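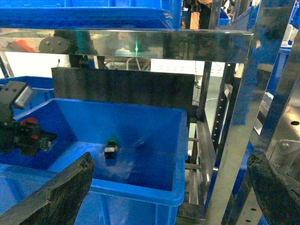 Margaux Lemaire says a parts room goes wrong one small piece at a time. She has run the one at Figueiredo in Weltham since June, and push buttons are what she gets asked for most.

"A green button is easy to lose in a drawer of other green buttons," she says. "Put it in a blue bin and you see it right away."

The stock list had 2098 lines when she started. She cut 91 of them in the first week, mostly duplicates under old part names. Bins came next – plain blue plastic, wide enough to get a hand in, and no lids.
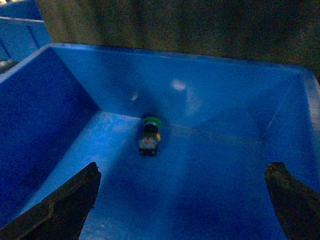 Lids would keep the dust out, according to Vundberg, and the two still disagree on it. Lemaire wipes the bins on Fridays instead. Scuffs don't bother her.

"I don't need them pretty. I need to see the floor of the bin."

She still has 19 bins to label. The labels will go on the short side, facing the aisle, with the part name first and the number under it.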